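For my January project I compared two controllers on our humanoid, Pons and Zirkitora, using one job: collect fruit from a shelf in a red basket. I figured the hands would be the hard part, but wow, it was the basket!

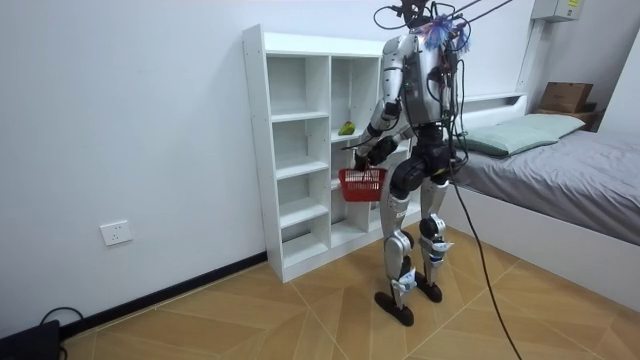
Fig. 1. Basket carry next to the shelves.

Pons treats each arm on its own, so whenever the free hand went up for an apple, the basket arm just sat there stiff as a board.

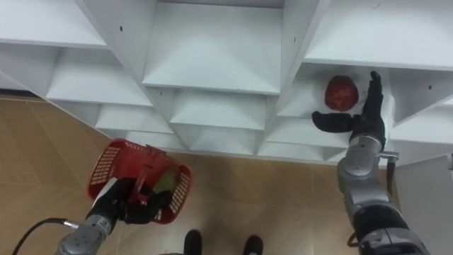
Zirkitora plans both arms together, and I liked it way more (even though setup took me 11 tries). I ran 165 reaches on each and capped the logs at 2000 lines, a cap I'd skip next time.

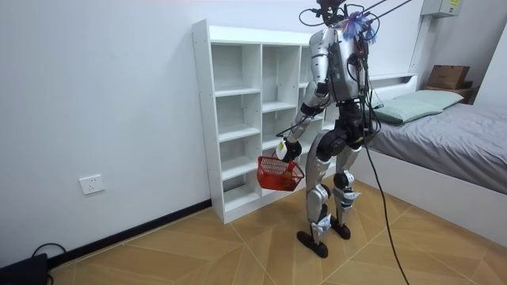

Turning was my other headache. I slowed the hips down and both controllers got smoother, Pons especially. I still need to redo the wrist tuning.

Staralville Robotics Lab | Contact | Back to top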